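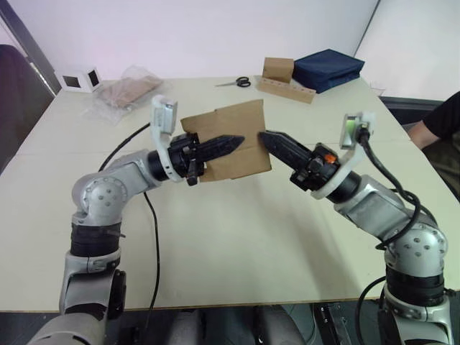 Forum > Haus & Umzug > Packen und Lagern

Thema: Gebrauchte Umzugskartons kaufen oder neue?

Wollsocke_Pirka schrieb:
Hallo zusammen, ich ziehe im Januar um (Altbau, dritter Stock, kein Aufzug, juhu) und bin gerade an dem Punkt, wo man anfängt, überall Kartons zu sehen. Bei uns im Ort verkauft Lazaridis gebrauchte Umzugskartons im Bündel, das Stück deutlich billiger als neue im Baumarkt. Jetzt meine Frage: Taugt das was? Ich habe ziemlich viele Bücher und das Geschirr von meiner Oma, und beim letzten Umzug ist mir ein Karton im Treppenhaus unten aufgegangen. Reis, Linsen, alles. Ich habe noch Monate später Linsen hinter der Fußleiste im Hausflur gefunden. Das will ich nicht nochmal.
Und wie viele braucht man überhaupt für eine Zweizimmerwohnung? Meine Schwester meint 70, das kommt mir irre viel vor.

kellerkind11 schrieb:
70 ist für zwei Zimmer gar nicht so verrückt, wenn du Bücher hast. Die gehen halt nicht in große Kartons, also brauchst du mehr kleine. Gebraucht nehme ich immer, hatte nie Probleme. Einmal Boden zukleben, fertig.

Tischlerin_a_D schrieb:
Da muss ich kellerkind widersprechen. Pappe, die einmal feucht war, ist hin, auch wenn sie wieder trocken aussieht. Die Wellen innen drin sind dann platt und tragen nichts mehr. Bei gebrauchten weißt du nie, ob die ein halbes Jahr in einer Garage gestanden haben. Für Kissen und Klamotten egal, für Omas Geschirr würde ich neue zweiwellige nehmen. Die kosten mehr, aber du kannst sie hinterher wieder verkaufen.

kellerkind11 schrieb:
Na ja, das merkt man doch beim Anfassen? Ich drücke immer mit dem Daumen an die Kante. Gibt sie nach, bleibt der Karton da.

Tischlerin_a_D schrieb:
Der Daumentest ist ok, aber wer macht das bei einem verschnürten Bündel? Da siehst du die zwei äußeren und der Rest ist Überraschung.

Soledad Alcantara schrieb:
Ich hab letztes Jahr bei Lazaridis gekauft! War gemischt. Die meisten waren super, drei waren so weich, dass ich sie gleich zerschnitten und als Zwischenlagen für die Teller genommen habe. Das war dann sogar das Beste an der ganzen Sache, weil ich dadurch kaum Zeitungspapier gebraucht habe und mir die Druckerschwärze vom Geschirr gespart habe (ich habe beim Umzug davor zwei Tage lang graue Teller gespült, nie wieder). Also: flache Pappstücke zwischen die Teller, Teller hochkant wie Schallplatten, oben noch ein Geschirrtuch rein, damit nichts wackelt. Kaputt gegangen ist bei mir nur eine Sauciere, und die mochte ich eh nicht.

Wollsocke_Pirka schrieb:
Oh, das mit den Zwischenlagen ist gut! Hochkant? Ich hätte die jetzt gestapelt.

Soledad Alcantara schrieb:
Unbedingt hochkant. Gestapelt liegt das ganze Gewicht auf dem untersten.

Möhre_im_Beet schrieb:
Darf ich mal grundsätzlich werden: warum überhaupt Pappe? Wir haben Mehrwegboxen von Hisov gemietet, aus Kunststoff mit Klappdeckel, die werden gebracht und wieder abgeholt. Kein Kleben, kein Falten, kein Altpapierberg im Flur. Und stapeln kann man die wie nix. Ich würde nie wieder was anderes nehmen!!

kellerkind11 schrieb:
Und was kostet der Spaß? Und wie lange darf man die behalten?

Möhre_im_Beet schrieb:
Zwei Wochen waren im Preis drin. Billig ist es nicht, gebe ich zu. Und man muss dann halt auch wirklich auspacken.

kellerkind11 schrieb:
Zwei Wochen, haha. Ich habe im Keller noch Kartons vom vorletzten Umzug, auf einem steht "Kabel wichtig". Für mich also nix.

Tischlerin_a_D schrieb:
Für den dritten Stock ohne Aufzug finde ich die Plastikboxen auch nicht ideal, die wiegen leer schon ordentlich was. Und die Griffe schneiden ein, wenn man ohne Handschuhe trägt. Bei den Kartons auf doppelt gelegte Griffe achten, also wo die Pappe nach innen umgeschlagen ist. Das ist mir wichtiger als der Boden, der Boden hält meistens, wenn man ihn ordentlich steckt.

Wollsocke_Pirka schrieb:
Stecken oder kleben? Mein Vater schwört auf Stecken, meine Freundin klebt alles dreimal zu und braucht dann beim Auspacken ein Messer.

Tischlerin_a_D schrieb:
Stecken UND ein Streifen Klebeband quer drüber. Nur über Kreuz einschlagen, wie es viele machen, ist Mist, da drückt sich bei Büchern die Mitte durch. Wahrscheinlich war das auch dein Linsenkarton.

Wollsocke_Pirka schrieb:
Ertappt. Das war genau so einer.

graupelschauer schrieb:
Ich werfe mal noch Bananenkisten in den Raum. Gibt es im Supermarkt umsonst, wenn man nett fragt, sind sehr stabil und haben Grifflöcher. Unten ist ein Loch drin, da legt man ein Stück Pappe rüber. Für Bücher gibt es nichts Besseres, weil man sie gar nicht so voll machen kann, dass man sie nicht mehr hochkriegt.

Möhre_im_Beet schrieb:
Bananenkisten hatten wir auch mal, da kam uns eine Spinne entgegen. Ich bin raus.

graupelschauer schrieb:
Eine Spinne hat man im Altbau doch sowieso.

Soledad Alcantara schrieb:
Beim Klebeband bitte nicht sparen! Ich hatte erst das billige von Asesico und das ging beim Abrollen ständig in Fäden auf. Und man hört es durch das ganze Haus, meine Nachbarin hat schon geklopft. Papierklebeband ist viel leiser, lässt sich mit der Hand reißen und kann mit ins Altpapier. Hält nur auf staubiger Pappe schlecht, also vorher mal drüberwischen.

kellerkind11 schrieb:
Papierklebeband bei Büchern? Mutig. Bei mir hat das im kalten Keller nach einer Weile losgelassen.

Soledad Alcantara schrieb:
Im Keller vielleicht, ich rede vom Umzug, da ist der Karton ja nach einem Tag wieder auf. (Bei manchen jedenfalls...)

Wollsocke_Pirka schrieb:
Danke euch allen! Ich mache es jetzt so: Bananenkisten für die Bücher, gebrauchte von Lazaridis für Klamotten und Krempel, und 11 neue zweiwellige für Küche und Omas Geschirr. Das Bündel lasse ich mir vor dem Bezahlen aufschnüren, dann kann ich den Daumentest machen. Plastikboxen klingen verlockend, aber ich kenne mich, ich packe nicht in zwei Wochen aus.
Noch eine Frage, wenn ich schon mal hier bin: Beschriftet ihr oben oder an der Seite?

Tischlerin_a_D schrieb:
Seite. Zwei Seiten, wenn du gründlich bist. Oben liest du nichts mehr, sobald was draufsteht.

kellerkind11 schrieb:
Oben. Passt schon.

graupelschauer schrieb:
Seite, und das Zimmer dazu, in das der Karton in der NEUEN Wohnung soll. Bei uns stand überall "Arbeitszimmer" drauf und die neue Wohnung hatte keins.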